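Open Day at Vustard, Lukulham: A Morning Among the Boxes

I have wanted to get inside the Vustard packing works ever since I moved to this side of Lukulham, and the open day finally let me. I'd signed up back in December, got a reply the same afternoon, and then forgot all about it until the reminder came. So glad it came! I nearly booked the dentist for that morning.

They took us through in groups of 19, with 30 minutes in the packing room and as long as you liked everywhere else. Our first stop was the sample wall by the entrance, where you can handle every grade of board they buy. I had no idea there were so many browns. The thin stuff creases if you look at it wrong, and the heaviest sheet (meant for shipping machine parts, we were told) I couldn't bend over my knee, though I gave it a good try and got some looks. 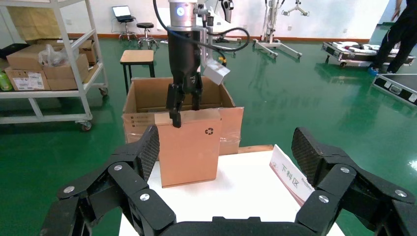

From there you go down a short ramp and sign a sheet, and then you're in the packing room proper. It's brighter than I expected and a lot quieter. Most of us started out whispering, like people do in a library, until our guide said we could talk normally. She told us that 2,646 boxes had gone out the week before, which got a low whistle from the man next to me.

What I loved was how much thought goes into a plain box. Where the crease sits, how far the flap reaches, which way the grooves run through the board. Run them up and down and the walls can take weight from above; run them sideways and a stack starts to sag. I have been reusing old boxes for moving house my entire adult life and never once looked at which way the grooves went. 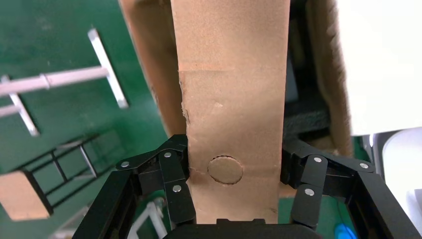 Mathew Vanberg
Day Trips Writer
2024-07-10

We also heard a fair bit about what happens to board that tears or gets dented. Scraps are flattened and baled, and the bales go back to the mill. The guide passed around a ripped offcut so we could see the layers, and I picked at mine the whole rest of the tour (sorry, Vustard, there are some crumbs of it on your ramp).

Someone asked about tape. I would have guessed that more is better, but one long strip down the seam, pressed flat from the middle outward, is what they teach new people. I tried it on a practice box and it came out straight on the second go. The first one we won't discuss.

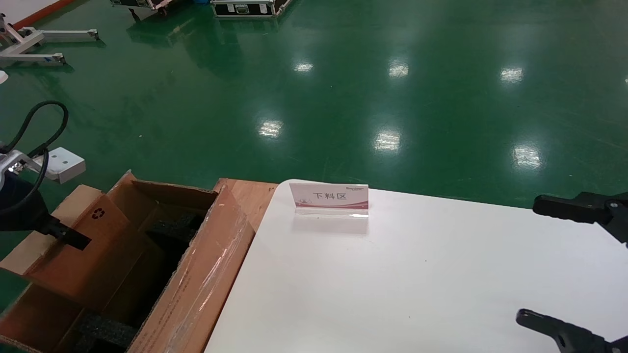
The sign on the white table reads 下料区, the output area.

The signs were a hit with the kids in our group, who wanted every one of them translated. I liked the green floor, too. It has such a shine on it that I want the same in my garage.
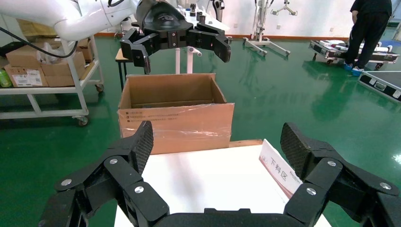 My favorite part of the morning was the talk on reading a box. Almost everything you need is printed or stuck on it somewhere, if you bother to turn it around: the maker, the size, how strong it is. I started checking every carton I passed. The open one on the table had several lines of small print low-key tucked over on the left of its front, and clear film wrapped around the lower part, so after the talk I wanted to get my nose right up to it. Since coming home I've read the bottom of every cereal box in the kitchen.

There's tea and a very good lemon slice in the canteen afterward. Parking is free but the lot has only 4 spaces near the door, so come early or walk from the station. Wear flat shoes for the ramp, and ask for an offcut at the desk if you'd like one to take home.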